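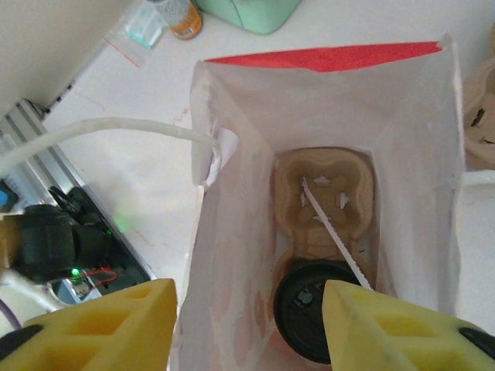 Takeout bags and what I do with them

We order coffee to the house more than we should. Most of it comes from Pitholm, a small place up to 14 minutes away depending on the light at the bridge, and every order shows up the same way, in a white paper bag with a molded pulp carrier at the bottom. By January I had a cabinet under the sink that wouldn't close.

I emptied it one evening and found 39 bags. I kept the ones with flat bottoms and no grease and flattened the rest for recycling. It took me 30 minutes, including the time I spent looking for the scissors.

What I do now is go through a bag when it comes in. Drinks come out first, then I reach down to the bottom, where the small stuff ends up. Straw wrappers, strips of paper, a sugar packet, sometimes a receipt. A black lid can sit down in one of the cup holders and be easy to miss if you only glance in from the top. I have folded a bag flat with a lid still in it and wondered why it wouldn't lie down.

The brown carriers are the part I like. They tear up easily and go in the compost if they're clean. I soak them first in a bucket. My neighbor Nesrin starts tomatoes in hers, one seed to a cup, and sets the whole thing on a tray by the window. I tried it last spring with basil and overwatered it.

Lids go in the trash here. Our town doesn't take the black ones. I save a few for under plant pots, but a person only has so many small pots.

The thin bags don't hold up to much. I use them to line the bathroom wastebasket or to ripen avocados. The heavier ones from the bakery I keep for mailing things to my sister.

The cabinet closes again. I still need to deal with the chopsticks.

Comments

Recep Toprak
Our place takes the carriers back if they're dry. Worth asking at the counter.

Hideaki Imai
How long do you soak them? Mine sat in the compost all winter and came out looking the same.

Zübeyde Polat
I put Christmas ornaments in the carriers. Small ones fit fine.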